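攒了快两年的电子零件,今天终于下决心收拾了。开个串慢慢唠,边理边发,想到哪儿说哪儿,嫌刷屏的先把我静音哈。

先交代一下战场:一张白台面,几个不锈钢方盘,几个黄色的塑料料盒。方盘是在Satti买的,就是那家卖厨房用品的店,本来人家是让你装卤菜的,我拿来装继电器。料盒是Hindov的,用了挺久,里面磨得一道一道的,不过结实,摔过好几回都没裂。

这次主要理三类东西:推拉式电磁铁、各种带头子的线、还有拆机拆下来的小板子。电阻电容那些我上回已经弄完了,装在小抽屉里,不想再提,提起来手指头疼。

先说电磁铁。这玩意儿我买得特别杂,最早是想做一个自动敲木琴的东西,后来木琴没做成(琴键间距量错了,气死),电磁铁倒是越买越多。开口框架的、带弹簧的、不带弹簧的、行程长的短的,混在一个袋子里,每次要用都得倒出来翻半天。

我的土办法是拿油性笔在铁框上写号。写号这件事我强烈推荐!比贴纸强太多了,贴纸遇到发热的线圈过一阵子就卷边,胶还糊一手。油性笔直接写在金属面上,写完晾一会儿,别马上拿手去蹭。要改号就用酒精棉擦掉重写,干干净净的。
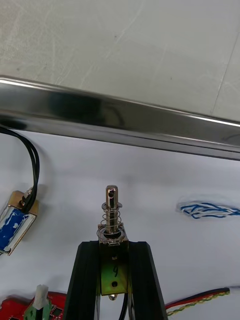
号怎么编呢,我试过好几种。一开始按电压编,12伏的一组,24伏的一组,结果同一个电压下面力气差好多,编了等于没编。后来改成流水号,本子上一行对一个号,记电压、线圈电阻、行程、弹簧松紧,还有是从哪儿来的。现在就按这个来,简单粗暴,反正本子在手边。

线圈电阻一定要自己量。卖家写的参数听听就好,我有一只写着12伏的,量出来阻值高得离谱,通电以后推都推不动,软绵绵的,十有八九是24伏的绕组。量的时候表笔夹稳,读数跳来跳去多半是引线那头氧化了,刮一刮就好。

弹簧也讲两句。有弹簧的那种,收的时候最好让它自然伸着,别拿橡皮筋捆一捆压着放。我以前图省地方捆过一批,放了一个夏天,拿出来总觉得回弹没那么利索了。可能是心理作用,但我现在就不捆了。

还有铁芯!拉杆能整根抽出来的那种,千万别抽出来单放,混了以后看着都一样,插回去松松垮垮的,通电嗡嗡叫,像养了一窝蚊子。我就这么配错过一对,到现在也没分清谁是谁的,只好在本子上两行都打了个问号。

去倒了杯水回来继续。

下面是线。线是我最烦的一类,因为线会自己打结,我怀疑它们半夜不睡觉。以前全塞一个鞋盒子里,抽一根带出来一大坨,抽到最后火气上来整坨又塞回去。这次一根一根拆开,拆到腰酸。

拆完的规矩是这样:两根三根的引线松松绕成圈,成对的信号线就拧成麻花。拧麻花也有讲究,别拧太死,手指头捏着转几下,看着服帖了就停。拧太紧的话头子那边受力,端子里的铜丝容易断,断了你还看不出来,外皮好好的,里面已经分家了。我为这种断线熬过一个通宵,查到最后想骂人。

热缩管我喜欢用黑的,套在几股线并到一起的地方,吹一下就抱紧了。没有热风枪的用打火机也行,火苗离远一点,来回晃,别盯着一处烤,烤焦了又硬又脆。

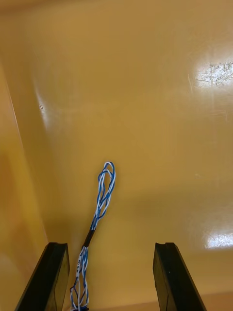
标签的话,我是打小标签纸缠在线上,字朝外,尽量缠在靠近头子的那一段。缠中间的话一绕圈就藏到里面去了,找的时候还得一圈圈扒拉。Dudisex那款标签纸黏性挺好的(对,就叫这个名字,我第一次下单的时候也愣了一下),一卷我剪着用,到现在还剩小半卷。缺点是字印得小,我这眼神晚上得凑到灯底下看。

颜色我就不统一了,手头有啥用啥,蓝白的多一点。有强迫症的朋友可以按功能分色,红正黑负那一套,我是佩服的,做不到。

对了,顺便数了一下,光是带头子的线就理出来193根。整个人都沉默了。我到底什么时候买的啊!其中有14根两头都是坏的,头子裂了或者针歪了,直接剪掉,铜线留着当飞线用。

理出来的线先搁在黄料盒里,一个盒子一类,宁可多用几个盒子,也别图省事往一处堆。料盒用之前我会先腾空了擦一遍,拐角那里最爱藏锡渣和剪下来的线头,小得要命,扎进指头里可疼了。湿布擦一遍再用干布擦一遍,别偷懒只擦湿的,水汽捂在里面,端子会发乌。

盒底要是有反光晃眼,把台灯往旁边挪挪,从侧面打过来,小碎屑的影子就出来了,一眼能看见。这个是我找一颗掉了的小螺丝的时候发现的,那颗螺丝最后是在拖鞋里找到的,跟灯没什么关系,但是灯这招是真好使。

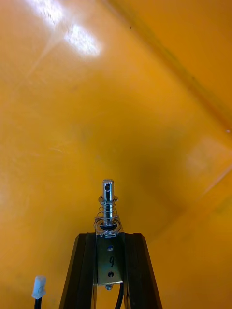 问:料盒里要不要垫防静电的海绵或者垫子?

答:看放什么。电磁铁、线、接线端子这些不怕静电,光盒子就够了,垫了反而沾灰。带芯片的板子还是装进防静电袋再放盒子里,普通的白海绵别用,摩擦起来静电更厉害。

好,说回来。盒子这块我再补一条,塑料盒不要放窗台上晒。我有一个旧的放窗边放了一年多,颜色晒得发白,掰一下就咔嚓了,里面的铜柱滚了一地,楼下第二天问我是不是在家打弹珠。

然后是盖子的问题。我是不盖盖子的那一派,盖上就懒得开,懒得开就随手往桌上放,桌上放着放着又乱了。怕灰的话蒙一块布,掀起来也快。这个纯属个人习惯,不吵架啊。

盒子外面的编号我也是拿黑笔直接写。写大一点,远远站着就能看见最好。我以前写得秀秀气气的,站起来就看不清,还得弯腰,弯一下午腰你就知道字为什么要写大了。

接着说方盘。为什么要方盘呢?料盒是长期住的地方,方盘是我干活的时候的“出差专用”。今晚要焊什么,就把要用的零件从料盒里拣到方盘里,整盘端过来,焊完整盘端回去,桌面上不留东西。这个习惯救了我,以前桌子上永远有一层零件,吃饭都得拿胳膊往旁边拨一拨。

盘底我会衬白的。不锈钢光面太亮,小零件躺在上面跟自己的倒影混在一起,晃眼睛,捏半天捏了个影子。衬一层白的就清楚多了,什么颜色的线都显眼,而且脏了一抽就换,比擦盘子省事。

圆角的盘子比直角的好用,这点买的时候真要留意。直角的盘,小垫片滑到角里,镊子怎么伸都别扭,圆角的手指一抹就出来了。我那两个直角的已经送回厨房了,它们现在过得很好,装蒜。

一盘里面放几样东西也有个度。我自己的体会是一次只拣一个小活儿要用的,电磁铁、驱动板、配套的线,够了。贪多把三个项目的东西搁一起,焊着焊着就串了,我有一回把门锁项目的线焊到了浇花的板子上,浇花是不浇了,咔哒咔哒地响得倒是很有节奏。 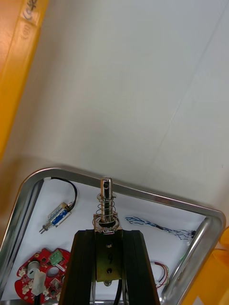

板子这边,圆的板子最难收,没有边可以对齐,竖着插会滚,平着摞会互相刮。我现在是一张板一个小自封袋,袋口挤掉空气,然后像唱片一样立着排。自封袋在Broteck买的,50个一包,便宜,买了四包,正好200个,感觉能用到退休。

带螺丝端子的板子收之前把螺丝稍微拧进去一点,别松着。松着的话晃几下螺丝就掉,掉了你还配不到一样的。白色的插座朝上放,朝下压着针脚容易歪。还有,别图省事把线留在板子上一起收,线一扯,插座根部的焊盘就给你掀起来了,血泪史。

拆机板上我会留一张小纸条,写从什么东西上拆下来的。别小看这张条,过半年你看着一块板子,根本想不起来它是管灯的还是管风扇的,上面印的字又查不着。写一句“旧加湿器,雾化那块”就够了。

有人私信问要不要买那种带很多格子的大收纳箱。我买过,退了。格子大小是死的,电磁铁塞不下,小电阻又空荡荡的,提起来一歪,隔板底下全串门。要是你的零件都差不多大那还行,我这种什么都捡的,还是散盒子自由。

再说一下时间,别指望一个晚上弄完。我是分三段来的,中间吃了一碗面,面坨了。建议先挑自己最烦的那一类开刀,最烦的干完了后面都像白捡的。我今天就是顺序搞反了,先弄了最喜欢的电磁铁,轮到线的时候已经没劲了,差点又塞回鞋盒子。

本子我也重新抄了一遍,之前的字太潦草,7和1分不清,查个号查到别的东西上去。新本子每页留了半页空白,以后测了新数据往后补。有人要问为啥不用电子表格,我手上经常有松香啊,键盘会黏的!

还剩一小堆不知道是什么的东西,有个带卡扣的小白件,有两个弹片,一个特别重的小铜块。我给它们单独一个盒,盒子上写“?”。规矩是到五月还没认出来就送人或者扔,我先把话撂这儿,你们监督。(铜块可能舍不得。)

鞋盒子腾空了,拿在手里轻飘飘的还有点不习惯。暂时放床底下,不许再往里面放线,放鞋。

差点忘了,烙铁头也该理理,氧化的那几支我泡在松香里慢慢救,能救几支算几支。这个另开一串说吧,今天手酸,打字都打错好几回了。

木琴那个我还是想接着做,琴键间距这次拿卡尺量,量两遍。电磁铁有弹簧的那批应该够用,先挑阻值差不多的凑一组,差太多的话敲出来一个响一个轻。有做过类似的来跟我说说,敲头你们用什么材料?我试过橡皮,闷闷的,试过木珠子,又太吵,邻居那边我不太好交代……

最后更新:2011年3月2日

最近的串
· 小抽屉装电阻:我是怎么把手指头弄疼的
· Hindov料盒用久了之后,说说哪儿好哪儿不好
· 自动敲木琴第一版翻车记录
· 浇花板子咔哒响,查了两个晚上
· 热缩管到底该买多粗的
· 松香弄到键盘上怎么办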